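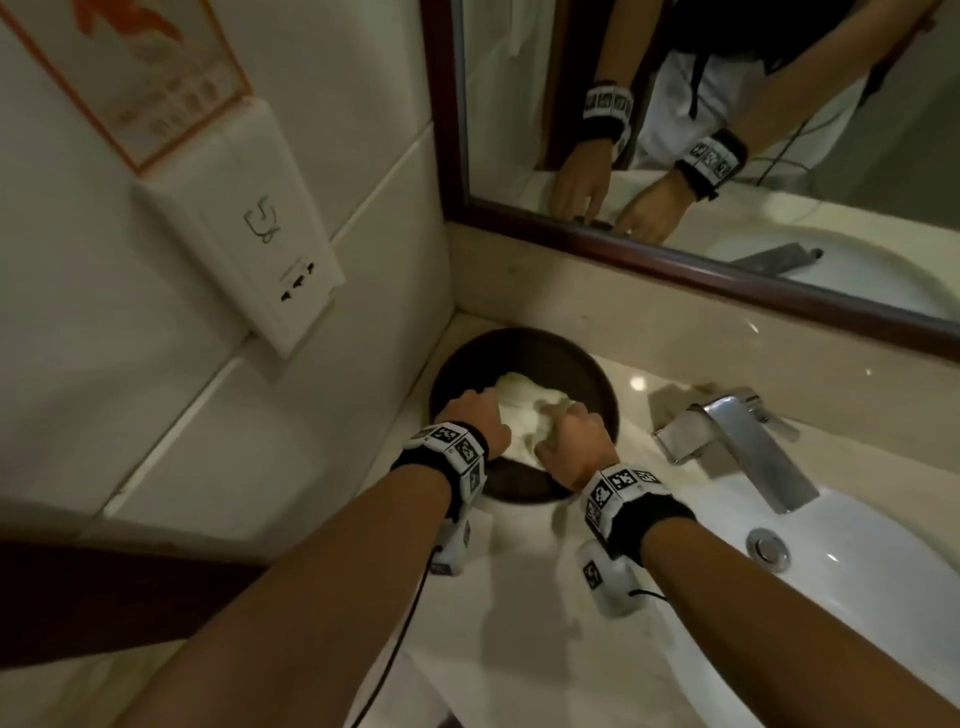
Linnea Boström wrote in to say that a supporters' share is worth nothing if the club can issue more shares whenever it likes, and that I should have dealt with this in my last post on Derkiddale. She is right, so this post deals with it.

Background for anyone who missed the earlier one. Derkiddale play in the sixth tier of a regional league, own their clubhouse, and lease the pitch. The members' trust holds 700 of the 1000 ordinary shares. The other 300 belong to Olteanu, a property company that came in when the floodlights had to be replaced. Olteanu has now offered to put in new money in exchange for new shares. The members vote on it in December.

My last post said the trust would "keep control" after the deal. That was loose wording. Control depends on which decision you mean, and the club's rules set three different thresholds.

Ordinary business, such as approving the accounts and electing directors, needs more than half the votes. Changes to the rules of the club need three quarters. Sale of the clubhouse, a change of name, or a change of the club's colors needs three quarters plus a separate vote of the trust's own members.

At 700 out of 1000 the trust can pass ordinary business by itself and can block anything else. It can't change the rules without Olteanu, and Olteanu can't change them without the trust. That has been the position for years and it has caused no trouble that I know of.

Now the dilution point. The directors currently have no power to issue shares on their own. They need an ordinary vote each time. Existing holders also get first refusal on new shares in proportion to what they hold. In practice the trust has no cash, so first refusal protects it only on paper. What protects it is the vote on the issue itself, and as long as it holds more than half, it can say no.

The draft that went out to members changes this. Clause 8 would give the directors a standing power to issue shares for five years without coming back for a vote, and it switches off first refusal for the same period. There is no upper limit. I read it twice looking for one. If the board were friendly to Olteanu, it could issue enough shares to take the trust below half, and after that the board could not be removed by the trust acting alone. The separate trust vote on the clubhouse would survive at first. The rule that grants it is itself an ordinary rule of the club, though, and could be deleted by three quarters of the shares.

I don't think this is a plot. The wording looks like a standard form used for small companies that expect to raise money several times. Standard forms are written for people who want to be able to move quickly, and a football club in the sixth tier seldom does.

Llinos Gough sent me the rules of Relodell, who went through the same thing with a different investor. Their fix was short. They created one special share, held by the trust, with no dividend and no ordinary vote. Certain decisions are void without the written consent of whoever holds it. The list covers new shares, the ground, the name, the badge, the colors, and any change to the special share. It takes up less than a page.

A cap would also work. The directors could be allowed to issue up to a fixed number, say enough to cover the Olteanu money and no more, with the power ending once those shares are out. I prefer the special share. A cap has to be set again every time, usually when the club is short of money and in a poor position to argue.

There is one more item that has had little attention. The draft refers to a loan from Valulero, secured on the clubhouse, "as described in the schedule." The schedule was not attached to the copy I was sent. If the loan can be converted into shares on default, clause 8 matters a good deal more, and the special share would need to cover conversions as well as new issues. I have asked the club secretary for the schedule and will post the relevant part when I get it.

Two corrections to the earlier post. I gave the lease on the pitch as running for about 6 years more. The break clause can be used before that, by either side. I also said the trust appoints the chair. It nominates the chair, and the board appoints.

Members can submit amendments to the draft in writing up to the close of nominations. The form is on the notice board in the clubhouse and needs a proposer and a seconder.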